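2021年7月7日（水曜日）

# 鉄の船は、どうして水にうくのですか

鉄のくぎを水に入れると、すぐにしずみます。十円玉も、スプーンもしずみます。それなのに、港に行くと、鉄でできた大きな船が海の上にうかんでいます。

私は子どものとき、このことがとてもふしぎでした。私が生まれた国にも海があって、家の近くの小さな港、トランダム（Trundham）に、マクブレイン号（MacBrayne）という船が毎日来ました。人と車をいっしょに運ぶ船で、フェリーといいます。車は22台のせることができました。重い車が次々に入っていくのに、船は少しだけ低くなって、そのまま出ていきます。私は岸に立って、長い間それを見ていました。

この文では、船がうくわけを、順番に説明します。とちゅうに、家でできる実験もあります。むずかしいことばには、説明をつけました。

## 水は、物をおし上げます

まず、おふろのことを考えてください。おふろの中では、体が軽く感じられますね。手で湯ぶねの底をおすと、体がふわっと上がります。

これは、水が体を上におしているからです。水の中にある物は、いつも水から上向きにおされています。この力を「浮力（ふりょく）」といいます。「浮」は「うく」という字です。

浮力は、しずむ物にもはたらいています。水の底にある石を持ち上げると、水の中では軽いのに、水から出したとたんに重くなります。石の重さが変わったように感じますが、石は同じ石です。水が手伝ってくれなくなったのです。

## 浮力の大きさ

では、水はどのくらいの力でおすのでしょうか。

コップのふちまで水を入れて、そこに石を入れると、水がこぼれます。石が入った場所には、もう水がいられません。石は自分と同じ大きさの水を、どかしたことになります。

大切なのはここです。**浮力の大きさは、どかした水の重さと同じです。** たくさんの水をどかせば、浮力は大きくなります。少しの水しかどかさなければ、浮力は小さいままです。

この決まりは、とても昔の時代に、ギリシャの学者が見つけました。今でも、船を設計する人はこの決まりを使っています。

## 鉄のかたまりがしずむわけ

水は、100立方センチメートルで100グラムの重さがあります。100立方センチメートルというのは、小さめの湯のみに入るくらいの量です。

同じ大きさの鉄のかたまりは、700グラムより重くなります。このかたまりを水に入れると、どかす水は100グラム分ですから、水も100グラム分の力でしかおしてくれません。下に行こうとする力のほうがずっと大きいので、鉄はしずみます。

木の場合は反対です。多くの木は、同じ大きさの水より軽いです。ですから、木は全部しずむ前に、自分の重さと同じだけの水をどかしてしまいます。そこで止まって、うきます。木にもいろいろな種類があって、とても重い木は水にしずみます。

## 船の中には、空気があります

さて、鉄の船です。

船は、鉄のかたまりではありません。うすい鉄の板をつなげて、大きな入れ物の形に作ってあります。中には、部屋や、ろうかや、荷物を置く場所があります。そして、そのすきまには空気が入っています。空気は、水に比べるととても軽いです。

鉄の板をおわんのように広げると、鉄の量は同じでも、水をどかす場所がとても大きくなります。どかした水の重さが船全体の重さと同じになったところで、船は下がるのをやめます。

マクブレイン号は、荷物と車をのせたとき、全部で924トンありました。つまり、そのとき船は924トンの水をどかしていました。この数字は、港の古い案内板に書いてあったものです。私はそれを紙に写して、今も持っています。

## ねんどで実験しましょう

用意するものは、次の物です。

- 油ねんど（水にとけないもの）
- 水を入れた洗面器
- ビー玉
- ぞうきん

実験のやり方です。

1. ねんどを丸めて、ボールにします。水にそっと入れてください。ボールはしずみます。
2. ねんどを水から出して、ぞうきんでよくふきます。
3. 同じねんどを、底が広いおさらの形にします。ふちは高くしてください。あながあると水が入るので、指でていねいにふさぎます。
4. 水の上に、ゆっくり置きます。

うまく作れると、おさらはうきます。すぐにしずんだ人は、かべをもう少しうすく、ふちをもう少し高くしてみてください。私も初めは失敗しました。

うくようになったら、ビー玉を一つずつのせます。のせるたびに、おさらが少し下がります。重くなった分だけ、もっとたくさんの水をどかさなければならないのです。ふちから水が入ると、おさらの中の空気が水に変わり、しずんでしまいます。

ビー玉は、かたほうに集めないでください。おさらがかたむきます。本物の船でも、荷物は左右のつりあいを考えてのせます。

小さい弟や妹がいる人は、ビー玉を口に入れないように、よく見ていてください。

## 船の横にある線

大きな荷物の船を見ると、船の横に、丸い印と何本かの線がかいてあることがあります。これは「満載喫水線（まんさいきっすいせん）」といいます。長いことばですね。「ここより深くしずむほど、荷物をのせてはいけません」という意味です。

線が何本もあるのは、水によっておす力がちがうからです。海の水には塩がとけていて、川や湖の水より少し重いです。重い水をどかすほうが、浮力も大きくなります。ですから、同じ船でも、海では少し高くうき、川に入ると少し低くなります。水の温度でも、わずかに変わります。

海で泳いだことがある人は、プールより体がうきやすいと感じたかもしれません。それも塩のためです。

## たおれないための工夫

うくことと、たおれないことは、別の問題です。背の高い船は、上のほうが重いと、波が来たときにあぶなくなります。そこで、エンジンのような重い機械は、なるべく下に置きます。

荷物が少ないときは、船が高くうきすぎてしまいます。そのようなとき、船の底の近くにあるタンクに海の水を入れます。この水を「バラスト水」といいます。わざと重くするのは変な感じがしますが、船は安定して進むことができます。

せん水かんも、水の入ったタンクを使います。タンクに水を入れると重くなって、もぐります。空気で水をおし出すと軽くなって、上がってきます。

また、多くの船の中は、かべでいくつもの部屋に分けられています。もし一つの部屋に水が入っても、ドアをしめれば、ほかの部屋の空気は残ります。

## 覚えておくことば

| ことば | 読み方 | 意味 |
|---|---|---|
| 浮力 | ふりょく | 水が物を上におす力 |
| 喫水 | きっすい | 水面から船の一番下までの深さ |
| 船底 | ふなぞこ | 船の底 |
| 積み荷 | つみに | 船にのせた荷物 |

港に行くことがあったら、フェリーに車が入る前と、入った後で、船の高さを比べてみてください。岸のかべのよごれや線を目印にすると、わかりやすいです。潮の満ち引きでも水面の高さは変わりますので、短い時間のうちに見るのがいいです。水の近くでは、必ず大人といっしょにいてください。 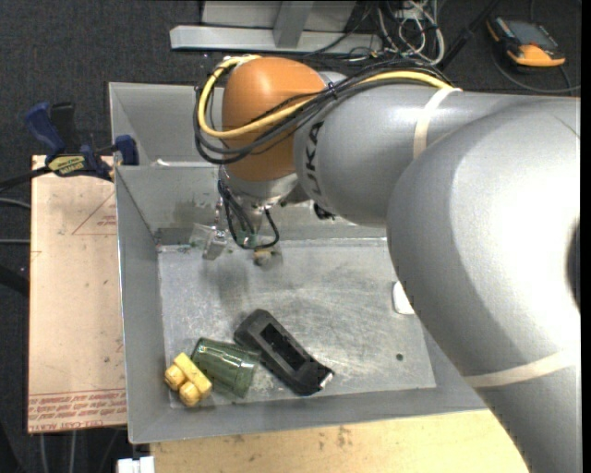 鉄の船に穴があいて水がたくさん入ると、どうしてしずむのですか。

船の中の空気が水に入れかわって、船全体が重くなるからです。その重さが、船がどかすことのできる水の重さより大きくなると、浮力では支えられなくなり、船はしずみます。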